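Rattana Khunthong has kept the membership rolls of the Clondenar Civic Union, a regional party with seats on 2 district councils, through three changes of name. The register stands at 3,438.

"The merger with the Prenska list was a legal matter first," she says. "Each side had its own statutes, and the electoral office needs 300 signatures for any new name." 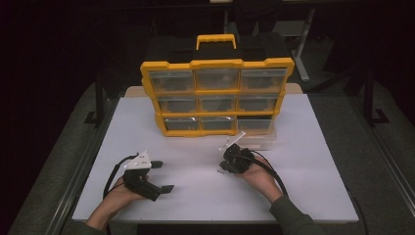

The statutes fix how branches are grouped for voting at congress. Khunthong explains the system with a yellow and black parts organizer, three rows of three clear drawers. "Take a row as a district and a drawer as a branch. Delegates are elected by drawer, but the executive seats go by row."

Yimyam, the largest branch, objected in November. 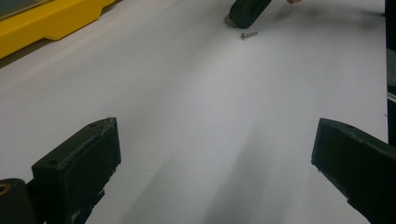 It has over 600 members and wanted weighted votes. The congress refused - narrowly - and kept equal delegations. "They can table it again," she says. "The statutes allow one motion per session."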